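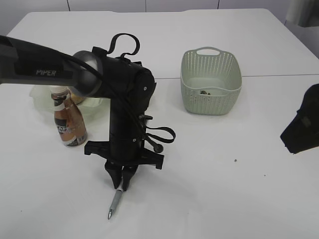 # lokance-tisch

Datensatz und Begleitskripte zum Tischaufbau in der Gemeinschaftswerkstatt Zeltstead. Version 3, Stand Dezember. Aufgenommen werden teleoperierte Greifvorgänge an Alltagsgegenständen mit zwei Armen und Parallelgreifern.

## Umfang

| Feld | Wert |
|---|---|
| Episoden gesamt | 158 |
| davon mit Backware | 57 |
| Schritte je Episode, maximal | 800 |
| Ansichten | Tischkamera (fest), Handgelenkkameras |
| Sprache der Aufgabentexte | Deutsch |

Episoden über der maximalen Schrittzahl werden beim Export verworfen, nicht gekürzt.

## Aufbau

- Arbeitsfläche: zwei weiße Tischteile, auf Stoß gestellt. Die Fuge läuft quer durch das Arbeitsfeld und bleibt in allen Ansichten sichtbar. Höhenversatz vor jeder Sitzung mit dem Haarlineal prüfen.
- Die Kabel sind außen am Arm geführt. Die Schlaufe am Handgelenk muss bei voller Drehung frei bleiben, sonst löst die Drehmomentgrenze aus.
- Die Aufzeichnung läuft über `skenddale-rec`, die Synchronisierung der Kameras über den Zeitstempel des Rechners.

## Objekte

Die Startanordnung wird vor jeder Episode von Hand verändert. Auf dem Tisch liegen Zielobjekte und Störobjekte gemischt:

- Stifte in mehreren Ausführungen, teils über dem Lineal gekreuzt
- transparentes Lineal
- Anspitzer, pink und blau
- Kaffeegetränk in der Kunststoffflasche, stehend oder liegend
- zerknülltes Verpackungsmaterial
- hellgrüner Korb mit durchbrochener Wand, Ablageziel für Kleinteile

Das transparente Lineal liefert in der Segmentierung die schlechtesten Masken. Die Masken in `masks/lineal/` sind deshalb von Hand nachgezogen. Gekreuzt liegende Gegenstände erhalten in `meta.json` das Attribut `ueberlappung: true`.

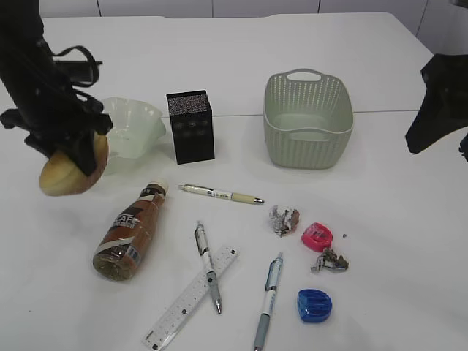

## Teilmenge `backware`

Zielobjekt ist ein ovales Brötchen auf einem weißen Teller mit gewelltem Rand. Der Glanz am Tellerrand erzeugt in der Handgelenkansicht helle Flecken, die der alte Kantenfilter als Objektgrenze gewertet hat. Ab Version 3 ist der Filter abgeschaltet. Wer mit älteren Exporten arbeitet, muss die Begrenzungsrahmen neu berechnen:

```
python tools/rebox.py --subset backware --no-edge
```

Beim Anfahren verdeckt ein Greiffinger einen Teil des Brötchens. Die Annotation umfasst nur die sichtbare Fläche, der verdeckte Teil wird nicht geschätzt.

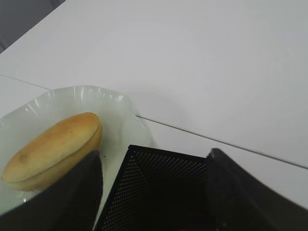
Die Schließkraft ist für diese Teilmenge gesondert begrenzt, der Wert steht in `config/aguiar.yaml`. Bricht die Kruste, gilt die Episode als Fehlversuch und bleibt mit `erfolg: false` im Datensatz.

## Bekannte Mängel

- Weißabgleich der Tischkamera driftet in langen Sitzungen.
- Dunkle Krümel auf der Platte sind nicht annotiert.
- Die Greiferöffnung wird als Sollwert gespeichert. Istwerte fehlen in Version 1 vollständig.

## Lizenz

Daten CC BY 4.0, Skripte MIT. Fehlermeldungen bitte als Issue mit Episodennummer und Ansicht.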